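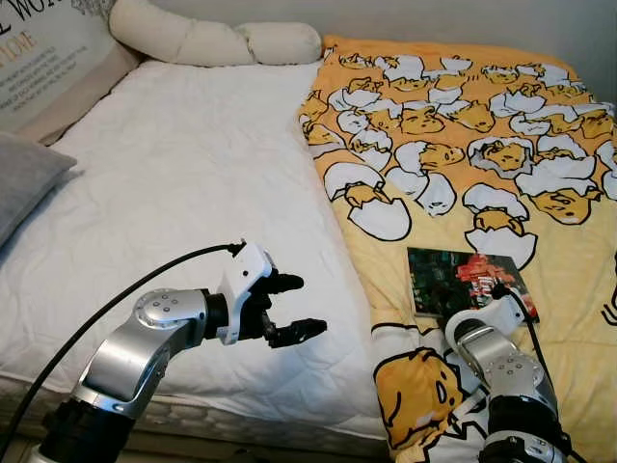
Yellow cartoon duvet, white quilted layer underneath

Duvet in the guest room: how warm is too warm?

quiltgrudge
Started this thread because I have now lost the same argument in my own house for most of a winter. The yellow duvet came with a Zommont set my sister passed along when her kids outgrew cartoons. I put it on the guest bed. Every adult who sleeps under it comes down to breakfast looking like they ran a race. My husband says guests should bring their own opinions about temperature and keep them in their luggage.

Do people really keep two weights of duvet for guests, or do you pick one and let them suffer?

peg_and_line
Pick one and let them suffer. Leave a blanket on the chair. A cold guest will find the blanket. A hot guest will stick a leg out, as people have done for centuries.

mothball93
Strongly disagree with the leg method. I have been the hot guest. You put one leg out, then you have one cold leg and a hot everything else, and at 3 in the morning you are folding the thing in half lengthwise and sleeping beside it like it's a dog.

Two weights. A light one on the bed and a heavier one in the closet. I paid $185 for a wool one from Sunier and my mother-in-law has stopped commenting on the room, so I consider it cheap.

quiltgrudge
$185 for silence is tempting. What's the fill on the light one?

mothball93
Cotton. It's flat and boring and has no loft at all. Looks like a tablecloth with ambitions. Sleeps great.

Prumbridge_Exile
Before you buy anything, what is the fill in the one you've got? Kids' sets are nearly always polyester, and polyester traps heat and holds on to it. It's probably not the weight that's cooking people. I grew up in Prumbridge in a house with no heat upstairs and we slept under things you could have roofed a shed with, but they were wool and nobody sweated.

quiltgrudge
Tag is long gone. It crackles a little when you shake it, if that helps.

Prumbridge_Exile
Polyester.

peg_and_line
My wool one crackles.

Prumbridge_Exile
Then your wool one is polyester and I'm sorry you had to find out this way.

sockdrawer_ed
Question from the cheap seats. Is there anything under the fitted sheet? I had a waterproof pad on our spare bed, left over from the toddler years, and guests blamed the duvet for two years running. Took the pad off and the complaints moved on to the pillows.

quiltgrudge
Oh no. There might be. I'd have to strip the bed to find out and I just made it.

sockdrawer_ed
Strip the bed.

mothball93
Seconding Ed, though I still say the duvet has to go too. You can't ask a grown man with a mortgage to sleep under cartoons.

peg_and_line
Why not? He's asleep. He can't see them. I'd take a cheerful yellow duvet over the gray ones every rental has now. Last place we stayed, the bed looked like it was waiting for a verdict.

Prumbridge_Exile
With peg on this, which pains me. Keep the cover if you like the cover. If it comes off, swap what's inside. If it's sewn shut, wash it and give it to the next set of kids.

quiltgrudge
Sewn shut. I checked all four sides and then checked again in case one had changed its mind.

Update: there was a pad. Plastic backed, from the Arsenault outlet before it closed, and it smells like a pool toy. It's gone. I also found a $25 cotton blanket at the back of the closet that I apparently bought for exactly this purpose and forgot.

sockdrawer_ed
I'll take my apology from mothball in writing.

mothball93
You'll get it when the next guest reports back. My money is still on the polyester.

quiltgrudge
My father-in-law is here in December. He runs hot and he complains in detail, so we should have good data.

peg_and_line
Put the blanket on the chair anyway.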